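Hovus lab gets the go-ahead for a second two-arm bench

16 April 2021

Good news from the Hovus workshop! The spending plan for the coming year has been approved, and it includes a second tabletop bench with a pair of robot arms, plus a proper shelf of spares to go with it.

Ashok Saxena, who put the request together in February, asked three suppliers for prices. Pidemen came in at $3835 for the two arms, with grippers and base plates in the box. Plarnivier was a little cheaper but wanted 20 weeks for delivery, and that was too long for a group that already has people signing up for evening slots.
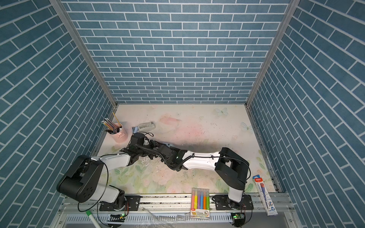

A further $902 goes to the things that tend to get forgotten when everyone is looking at the arms: aluminum profile, cable duct, power supplies, spare gripper parts and a box of screws in every size. Srivastava will cut the profile to length, so the frame should go together in an afternoon.

"I'm thrilled," Saxena said. "Last year we bought the big items first and then waited on a 37-cent connector. This time the small stuff is on the same order."

Desk tasks will stay the main focus, with pens, pencils and markers as the usual practice items (they're cheap, and they come in so many shapes!). Members who would like something added to the spares list can write it on the sheet by the workshop door before the order goes out.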